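Casen two-slice toaster: a few months in, and I'm still smitten

I bought the Casen in March after my old toaster started doing one side only, and I told myself I'd wait a while before writing anything. Well, I've waited! I make toast pretty much every day, sometimes twice, and this little cream box has made breakfast fun again.

The looks got me first. It's boxy with rounded corners and a shiny chrome top, and it has a row of small perforations along the front that are purely decorative as far as I can tell. It looks like something from my grandmother's kitchen, in the best way. I also looked at the Padader (sleeker, but it only came in black, and I have enough black things collecting dust) and nearly went for it because it was $8 cheaper. So glad I didn't.

How it toasts

Even, even, even. My usual is plain white sandwich bread on the middle setting, and both slices come out the same color, which my old one never managed. Thick slices from the bakery need one notch higher. Frozen bread works too, but give it a little extra at the end. I timed the middle setting out of curiosity and got golden toast in 1 minute 43 seconds from cold. The second round goes quicker, so turn it down a touch or you'll get it darker than you wanted.

The toast pops up high enough to grab without burning your fingertips. I can't tell you how happy this makes me. No more fishing around with a wooden spoon.

What I don't love

The cord is short. The chrome shows every single fingerprint, and I wipe it down more than I'd like (a dry microfiber cloth does the job, no spray needed). And the crumb tray slides out from the back, so you have to pull the whole thing forward to empty it.

Lunch duty

It's light enough that I move it to the big table when we do build-your-own sandwiches. Everyone gets their own color plate, so no arguments, and the lettuce and the yellow squeeze bottle go down at the other end. The cream goes with everything, even my mismatched Kistetti plates.

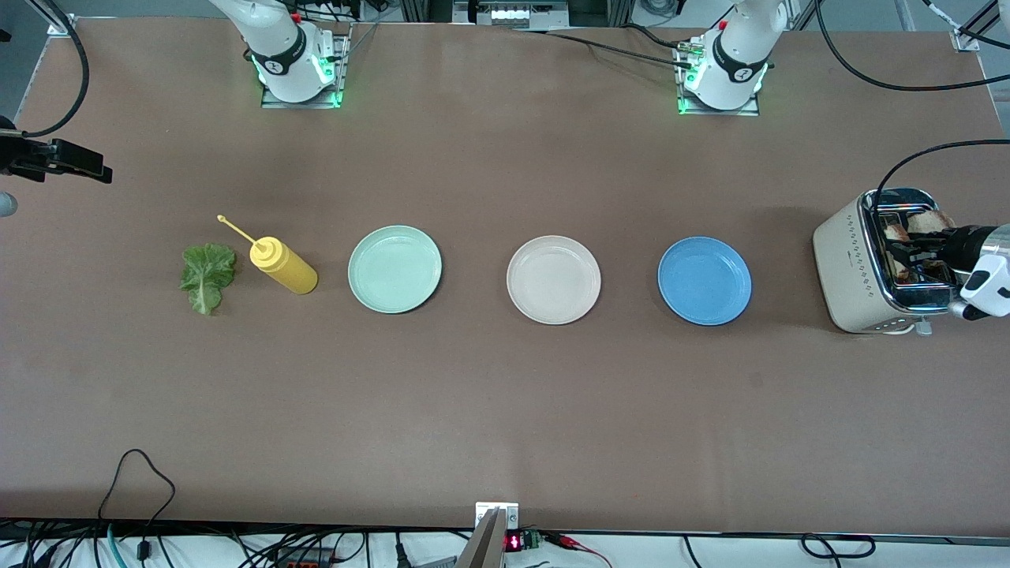

Would I buy it again?

Yes, in a heartbeat. If you need four slices at once, look elsewhere, but for one or two people who like their toast golden and their counter cheerful, I think it's a lovely thing to own. Mine gets five stars, minus a tiny bit for the cord.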